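# Vimville open day - hand-held gripper recordings

Recordings made at the Zukia open day in Vimville, May 29, 2024. Visitors worked at a desk with a pair of hand-held grippers, picking up and moving soft items. Release 7 holds 255 episodes at 2000 frames each.
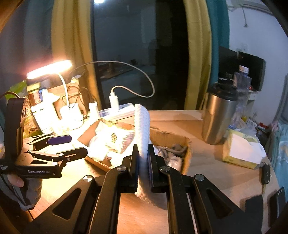

R. Camenzind - dataset maintainer, Andon

A white knitted piece held upright between the jaws is typical of the fabric episodes. The pads are dark blue on the inner faces, so pale fabric separates well from them. Expect glare near the desk lamp and deep shadow on the darker side of the desk.

## Layout

- `episodes/` - one folder per episode
- `meta/tasks.csv` - task name, start and end frame
- `meta/skip.txt` - 9 episodes with dropped frames

## Notes

Desk clutter was left in place and varies between sessions. Faces and audio were removed before release. Jaw width is stored in millimetres; files from before release 7 used a raw value and should be converted with `tools/width.py` first.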